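Casora procurement planning

Casora procurement planning is a method for budgeting robotic arms and grippers used in household-task work, such as kitchens and utility rooms. It was drawn up at Bradbridge, a test facility, and later adopted with changes by the equipment supplier Getov. The method treats the arm as one line in a larger budget and assigns separate lines to grippers, mounting hardware, spare fingertips, and the furnished work area.

Cost structure

A Casora budget is divided into 3 parts: capital equipment, consumables, and site. Capital equipment covers the arm, controller, and gripper. Consumables cover fingertips, cables, and screws, which are ordered in sets of 16. The site budget covers counters, faucets, cutting boards, and dishes, and is often underestimated in first drafts. Bradbridge set its initial site allowance at $3000 per station and raised it the following January.

Lead times are entered beside each price. Getov lists 42 days for a gripper and holds fingertips in stock — a difference that led most buyers to order spare tips only after delivery.

Gripper selection

Grippers are compared by finger shape, clearance, and ease of service. Narrow fingertips are preferred at sinks, where the fingers must work close to a faucet and its lever. Glossy fixtures and pale stone are included in the site list so that wrist cameras can be checked against bright reflections before purchase.

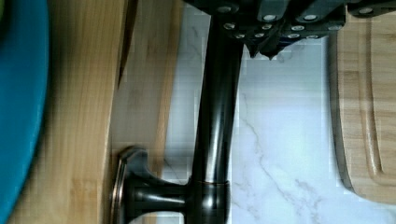
Gripper fingertips near the neck of a bronze faucet, with a marble countertop and wooden cutting board.

Variants

The Tang variant combines consumables and site costs in one yearly figure. It is shorter to prepare but makes it harder to compare stations. Getov accepts both forms.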